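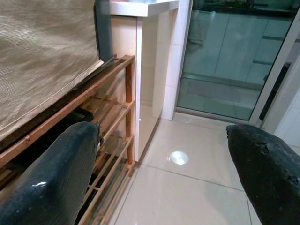

When a workplace brings in an automated arm to do the tidying, the people who used to do it need a new routine, and so does the room. These tips come from the cleaning and linen staff at the Wurkerholm guesthouse, where the arm took over the evening pickup in October. The first lesson was about floors. Polished tile throws back light in small bright spots, and a glass door with a greenish tint mirrors cabinets and mats that are somewhere else in the room. A person ignores all that. A machine working from a small camera may not, so look at the room from its height before you blame the software. A slatted wooden shoe rack with a cloth draped over the top is a good place to start, with its shaded lower shelves and a dark object, likely a shoe, that hardly shows against them.

Shoes and racks

Keep dark shoes on the upper shelves where there is light. If they have to go low, put a strip of pale shelf liner under them. We buy ours from Wokex in 24-foot rolls and cut it with kitchen scissors.

Pin the cover. Loose fabric over a rack shifts a little every time something brushes past, and the hem ends up hanging over the shelf you want cleared. Two stitches at each end of the rail will hold it. Wash the cover on cold and put it back damp so it dries to shape.

Leave a hand's width between the rack and any cabinet beside it. You will want the same gap for a broom.

Floors and glass

Use a neutral cleaner on polished tile, and less of it than the bottle says. A film of soap makes glare worse and leaves the floor slick for everyone. Go over it with a dry microfiber pad afterward.

Vacuum sliding door thresholds with the crevice tool before mopping. Grit in the track scratches the strip and gets carried out onto the tile.

If reflections in a glass door cause trouble at night, draw a curtain or turn off the lamp facing it. We tried frosted film and took it off after 11 days. The guests didn't like it.

Looking after the fingers

Wipe the finger pads at the end of each shift with a damp cloth and a drop of dish soap. Pads pick up grit from shoe soles and then leave marks on white cabinet doors. Small pits are normal wear. Change the pads when a piece comes off on the cloth. Keep a spare pair in the drawer with the lint rollers.

Don't use bleach or oven spray on rubber.

What changed for the staff

The evening pickup used to take one person 96 minutes across both floors. That time did not disappear. Part of it went to checking the arm's work, and part went to jobs that had been slipping, mainly grout, door tracks and the insides of cabinets. Danica Vukčević, the shift lead, moved two people from evenings to mornings. One was glad and one wasn't, and the second has since gone back to a split shift.

Bending is down. Most of the sore backs came from low shelves, and those are now cleared before anyone gets there. Walking is up a little, from going back and forth to look things over.

Write down what the arm misses. We keep a sheet on the linen room door with three columns: item, place, time. When the same item shows up twice, move the item or change where it lives. Umbrellas were on the sheet nearly every evening until we put a tall bin by the door.

Agree on who may stop it. At Wurkerholm anyone on shift can press stop, and nobody has to fill in a form for it. New hires practice this on their first morning, along with where the mop sinks are and how to fold the fitted sheets.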